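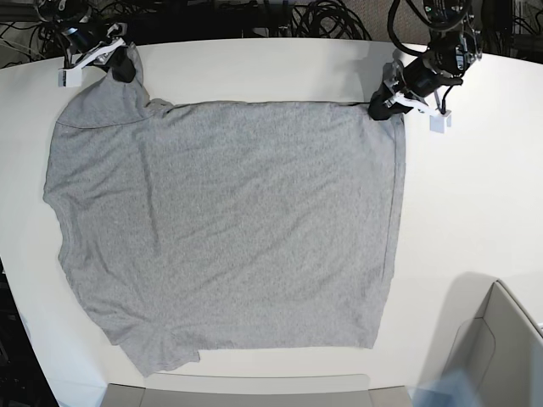
Bendirow has revised the folding guide issued to staff at its Drondale clothing reuse depot. The new version, in use from November 2022, covers T-shirts, vests and light knitwear. Each garment is to be spread on a white table and smoothed by hand before the first fold. Pale surfaces were chosen to make seams and edges easier to follow on mid-toned cloth such as grey heathered jersey, where slanting creases and a sleeve left sticking out at the lower edge can spoil the finished shape. Side seams should lie straight along the fold line.

Seul-gi Ahn, who drafted the guide, said the previous text gave no method for sleeves. They are now turned in before the body is folded.

The depot packed 1419 garments under the trial method, of which 70 were returned to the table for refolding. Finished stacks are limited to 20 items. Dong-geon Cho will review the knitwear section after the winter intake. Trousers and coats remain under the existing guide.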